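Jobs > Catering and Hospitality > Part-time

Snack and Tea Point Assistant, Teltside

Vestuvska, 2 posts, mornings

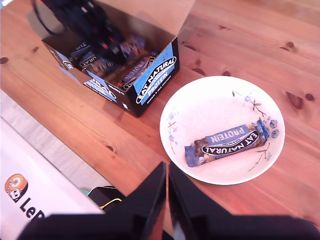

Vestuvska looks after the tea points in shared offices and meeting rooms across Teltside. We need two people to keep them stocked and tidy, starting in August. You would work from 6.30 am to 10.30 am on weekdays, going between three buildings on foot. Most of the job is opening deliveries, filling shelves and setting out snacks before the first meetings. Boxed bars such as the Eat Natural protein ones stay in their display box with the lid folded up, and single bars go out in a china bowl. You will also wipe down tables, wash bowls and cups, check dates and write down what is running low. Several of our clients have staff with nut allergies, so anything with peanuts must be kept to its own table.

No experience is needed, but you must be able to lift a full delivery crate and read labels carefully. A food hygiene certificate is useful. If you do not have one we will pay for the course.

You will report to Reiko Hosoda, who runs the morning round. Uniform and breakfast are provided. Pay is monthly.

To apply, send a short letter and the name of one referee to Botond Bárány at the Vestuvska office, Bremel House, Teltside, quoting reference 2317. Interviews will be held on a Thursday afternoon.

159 views
2 shares
0 comments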